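A Cup of Tea With Ayten Tekin, Who Writes Down Other People's Recipes

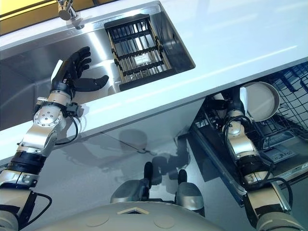
How do you get somebody to give you a recipe they've never written down? "You stand next to them while they cook it, and you keep your mouth shut," Ayten Tekin told me. "The minute you ask how much flour, they make up a number to be polite."

I'd been wanting to talk to Ayten since last September, when a friend lent me her little spiral-bound book, The Skekurstead Table. She printed 200 copies, thinking that would last her the rest of her life, and they were gone before the holidays. She has since gone back to the printer for 300 more. It's all home cooking from one small town – soups, dumplings, a lot of things done with cabbage – and every page has the cook's own words on it, grumbling included.

We met at her place and she had the kettle going before I'd gotten my coat off. She used to do payroll for a lumber yard, which she says was good practice. "You learn to read terrible handwriting."

The first recipe she collected was from her neighbor Marcelino Fagundes, a bean stew he makes on Sundays. She had eaten it for years and figured she could do it from memory. "I made it four times and it was wrong four times! Then I watched him, and he put the onions in at the end. Who does that?" I've tried it his way now, and I have to say I'm a convert.

Not everybody was so easy. Citlali Arriaga turned her down twice over a green sauce, then called one evening and read the whole thing out over the phone while Ayten wrote on the back of a gas bill. There's a plum cake in the book with no oven temperature, just "hot, but not for bread." Ayten left it that way. I asked if readers complain.

"I got one letter. A man wanted to know what hot meant. I wrote back and told him to start at 350 and look through the door." She shrugged. "He sent me a picture of the cake. It was a nice cake."

She tests everything herself, usually twice, and her husband's nephew Emiliano Tapia does the typing. They argue over spelling – there's one dumpling that three families spell three ways, and all three are in the index.

She's working on a second book, mostly pickles and preserves, and she's short on anything with quince. If your family has one, she'd like to come and watch you make it. She'll bring her own apron.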